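April, 9:44 am
Villads Arnardóttir

Coffee in hand, so I'm finally writing up the rules we argued over at the bench yesterday (sorry to everyone who wanted lunch). The Claltitz cell is fine on paper, but our written procedure was a mess and half of it still talked about the old Felleo setup.

First one, and I'm not budging: both arms get parked and the drive power goes off before a hand goes over the front rail. Yes, even to nudge a sleeve. Pausing in software doesn't count! Kasprzak's own sheet is vague on this, so ours wins.
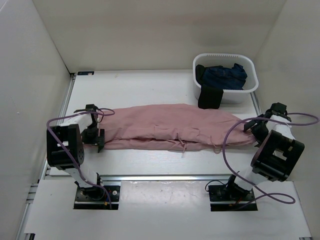 Second, tension. When both grippers have hold of the same piece of fabric they move on the shared speed limit, 300 mm a minute for now, and whoever's running it keeps the stop button within reach. I'd like to try it faster, but let's get through roughly 44 clean cycles first and see how the wrist motors feel about it.

Cables: check the loops at both wrists for slack before every session, and again if anybody's shifted a base. Initial the log.

Still open: Jokbridge wants the stop test done every 2 weeks. I'd do it every morning, it's hardly any work. Will ask them what colour tag they want on a failed one.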